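The Cunetti job came to the second floor in August, after the packing line had been down to one shift for most of the summer. Marlina Hutapea read the notice by the time clock. It said that operators with more than 12 years at Dondier could apply for a bench position in the new cell, and that training would be paid.

She had 20. She put her name down, and so did Marius Anghel, who had worked across the belt from her since his first week and who told everyone he was only doing it for the air conditioning.

The bench was in what used to be the returns room. The engineer in charge was a woman named Nneka Balogun, who had been sent over from the Briggs plant and was staying in a motel by the highway. She shook their hands and gave them each a pair of safety glasses. Then she explained that for the first month they would not touch a single product. The arm would learn to push things where it was told to push them, and they would set up the things, type in the instruction, and write down what it did.

"What things?" Marius said.

She showed him. 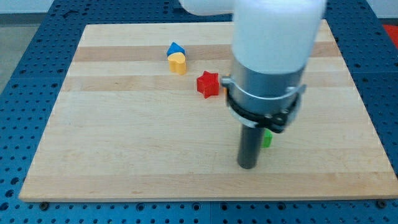
Marlina's first week went mostly to finding the words. The instruction had to be typed the way a person on the floor would say it, and she had never had to say any of it before. On the line you nodded at a carton, or you moved it yourself. Now she sat at the keyboard and wrote "push the yellow heart away from the blue triangle," then "bring the red star next to the heart," and each time she waited with her hand near the stop button while the dark rod came down over the maple and made up its mind. When it did well she wrote a 1 on the sheet. When it did badly she wrote a 0 and a few words about why. Nneka liked the few words. She said the people at Briggs had only ever given her the zeros.

"It comes in too high on the side," Marlina wrote one morning. "Pushes the top of the heart and tips it over. You want to get low, like with a tall box."

Nneka read it twice and asked how she knew about tall boxes.

"I've knocked over enough of them," Marlina said.

They ate lunch downstairs with the others at first. Lilian Ondieki, who ran the tape machine, wanted to know what the robot was like, and Marius told her it was like working with his brother-in-law, strong and not much of a listener. People laughed. Then Salamatu Osagie asked how many of them it was supposed to replace, and Marius looked at his sandwich.

"They haven't said," Marlina told her.

"But you'd know before us."

"I don't think I would."

After that the two of them sometimes ate upstairs. The returns room was quiet and it really was cooler.

By the fourth week the scores were up to 86 out of a hundred, and Nneka took down the sheet and put up a new one with the names of real parts on it. Gaskets, filter caps, the small Dolus housings that came in bags and stuck together. A manager came through with two visitors. He asked Marlina to show them something, so she set the blocks out again and typed that the star should go over to the left side of the board. The arm did it in one push, low and slow.

"And you programmed that?" one of the visitors asked.

"No," she said. "I just told it when it was wrong."

The visitor wrote this down.

The list came out at the end of the month. There were 7 names on it, all from the packing line, and each of them was offered either a place at Briggs, an hour and a half away, or a check. Salamatu was on it. Lilian was not. Marlina went down at the end of the shift and found Salamatu emptying her locker into a grocery bag.

"I'm taking the check," Salamatu said. "My sister has been after me to help with her shop anyway."

"I didn't know who it would be."

"I know you didn't." She folded her apron and laid it on top. "Does it pack the way we do?"

Marlina thought about it. "It gets low on the tall ones," she said. "It does the corner first, like you."

Salamatu picked up the bag and felt the bottom to see if it would hold. They walked out to the parking lot together and talked about the shop for a while, which sold curtains, and then Salamatu's ride came.

In the morning Marlina was at the bench by six. Marius had already laid out the filter caps and was drinking his coffee standing up. She put on her glasses, sat down, and typed the first line.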